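Re: [workshop-list] Finish on communal bench seating, second round

Elsa Halonen wrote:
> We recoated the curved seat at Sutwood in January with the Firnamard
> hardwax oil, two coats, and it has already gone dull along the front
> edge. The back half still looks fine. Is this a product fault, or did
> we under-apply? I would sooner not strip the whole run again. The
> supplier only says to "refresh as needed".

Elsa,

I doubt it is the product. A front edge takes nearly all of the wear on a seat: legs, bag straps, people sliding off sideways. Two coats of oil on a flat face is adequate. On a radiused edge the same two coats end up thinner, as the pad rides over the curve and wipes most of it back off.
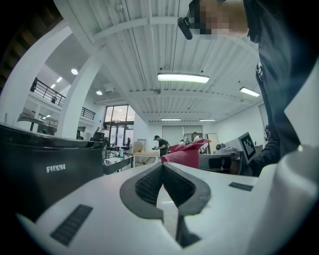 Posted by Nathalie Smits to workshop-list
In reply to: Elsa Halonen

Some figures from our own runs at Ojeda. We keep a log by batch number, and the two that matter are 662 and 676. Batch 662 was sanded to 240 grit throughout before oiling. Batch 676 was stopped at 150 on the edges and 180 on the faces. Same timber, same oil, same person on the pad. The edges on 662 went dull first, and by a good margin. A finer surface closes the grain and the oil has little to hold on to. Soledad Gaete argued this on the list last year and I was sceptical at the time. I have come around.

The cure interval is the other variable. The tin says overnight. In an unheated shop in winter I would leave it four days between coats, and longer again before anyone sits on it. Oddur Bundgaard uses a fan at low speed across the work to bring that down, with reasonable results, but keep it well away from any sanding dust.

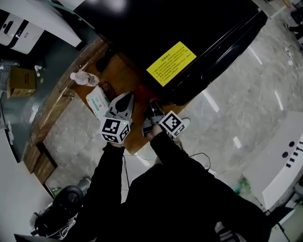

Recoating locally is practical with hardwax oil, and you should not need to strip the run. Clean the edge with a damp cloth and a neutral soap, let it dry fully, then abrade by hand at 150 along the grain. On a curve, follow the bend with a flexible pad; a rigid block will leave flats that show under raking light. The brown wooden bench photographed here has the same sort of sweep I have in mind, and on a shape like that I would work in short overlapping strokes. Feather the new oil a hand's width onto the sound area and buff it off before it gets tacky. Expect a slight colour difference for the first few weeks.

One caution on cleaning products. If the seat is wiped down daily with anything alkaline, no oil will last, and you would be better off with a two-part lacquer on the edge. Lucrezia Mancuso has tried the Jukach one and may be able to comment on how it repairs – I have not used it myself.

Could you post the grit you finished at and the shop temperature when the second coat went on?

Nathalie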